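February 2018
By the Stevholm set-up desk

Section 2: Putting up the Sitex glare film on a window with thick dividers

I've put this film on single big panes and on windows split into lots of smaller sections, and I like the second kind much better. You get to work one pane at a time, and if you wreck a piece you've only wrecked a small one! The instructions in the box assume one big sheet of glass, so what follows is my own order of doing things.

Before you start, pull anything you can away from the glass and put a towel over whatever has to stay. Glass or acrylic tops close to the window pick up every drip - cover those first.

1. Measure each pane separately, even if they all look the same. My dividers looked perfectly even and two of the panes still came out different. Write the size on a bit of masking tape and stick it to the frame.

2. Cut each piece of film an inch bigger all the way around. A full roll is 159 inches long, so lay out your cuts on paper before you touch the knife.

3. Mix the wetting spray in a clean bottle: 800 milliliters of water and a small squirt of baby shampoo. Dish soap works too, but it foamed up on me and I spent ages chasing bubbles.

4. Wash the glass, then scrape it with the plastic Brodon blade that comes in the kit. Go into the corners, where the old paint specks like to hide.

Caution: don't use a metal scraper on acrylic, or on glass that already has a coating. Check with whoever installed it if you aren't sure.

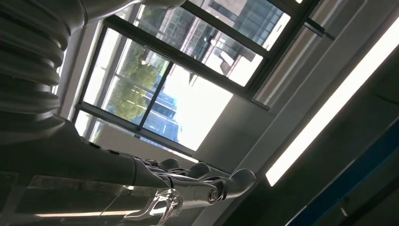 5. Spray the pane until it's running wet. Peel the backing off the film, spray the sticky side too, and set the top edge first. It should slide around easily. If it grabs, lift it and spray again.

6. Squeegee from the middle out to the sides, light strokes first and firmer ones after. Keep a rag tucked along the bottom divider.

7. Trim with a new blade, leaving a tiny gap next to the frame. I use the Katsaros edge card for this (about as thick as a bank card, so use one of those if yours has gone missing).

Note: on a dark frame the gap barely shows. On a white one I'd take more care with it, and maybe do the lowest pane last when your hand is warmed up.

8. Leave it alone! A little haze and some small water pockets are normal for a couple of weeks, longer if you do the job in October like I did the first time.

When all the panes are done, wipe down the dividers and take off your masking tape. Save the leftover film flat, under a book, for patches. Cleaning and removal are in the next section.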